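Where do old church membership rolls go after a merger?

Bleddyn Prosser
Trying to find baptism and membership records for my grandmother's church, Berkier Methodist. It merged into another congregation before I was born and the building got sold. The new church office says they have "some boxes" and thats all I can get out of them. Need her baptism date for a family history booklet, printing 30 copies. Who do I ask next?

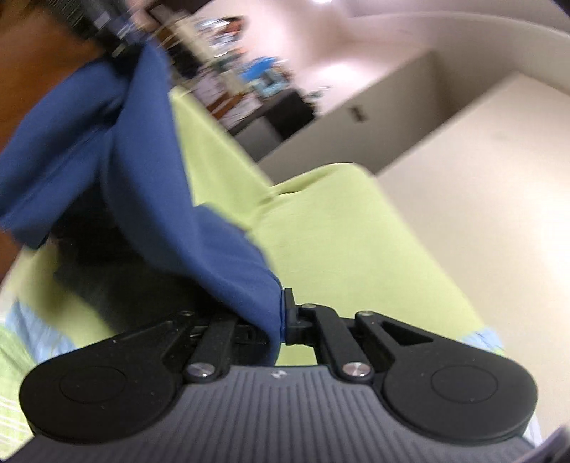 Pendent, March 2026

Elikem Nyarko
Try the conference archives first – when a church closes the books are supposed to go there. Not always what happens. Give them her full maiden name and the church name as it was THEN, names changed a lot. Ours had 2,400 names on cards, no index, so be patient. Also ask for the Sunday school cradle roll, sometimes has the baptism written in teh margin.

Mushi
county library maybe?

Nerko
Second the archives. Also go to the office in person, offer to look through the boxes yourself. Took me two visits but I found my dad's page. Bring a pencil, they didn't allow pens.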